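Subject: Re: [norkdale-robots] Kitchen challenge, where are we?

Khoa Dương wrote:
> Can someone say what's on the table for the January heat? My
> lot have only practised with the banana and they're getting
> cocky. Also, is the oven in or out?

Hi Khoa, hi all,

Oven's in! Quang and I set up at lunch and it takes up a fair bit of the right-hand side, so tell your lot to plan their swings. The big plate is up near the middle with the little blue bowl next to it, and the orange slice and banana are both within reach of that. I've put the colander and the green cup down by the arm, which Corinne thinks is mean (it is a bit).

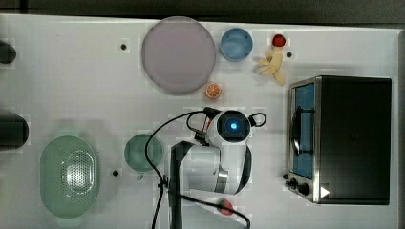
1. Strawberries. There are two, one at the top by the banana and one down near the arm's base. Either will do for the bowl task.

2. Cables. Please watch the loops by the gripper when you turn left. Gregor's team snagged theirs at 30 per cent speed!

3. Booking. We're in room 324 now, NOT 321. Khoa, do you want the first slot or shall I give it to Gregor?

Cheers,
Thảo

Recent messages in this list
Spare gripper fingers
Candolell heat: who's driving?
Re: Room 321 keys
Drilen score sheet, second go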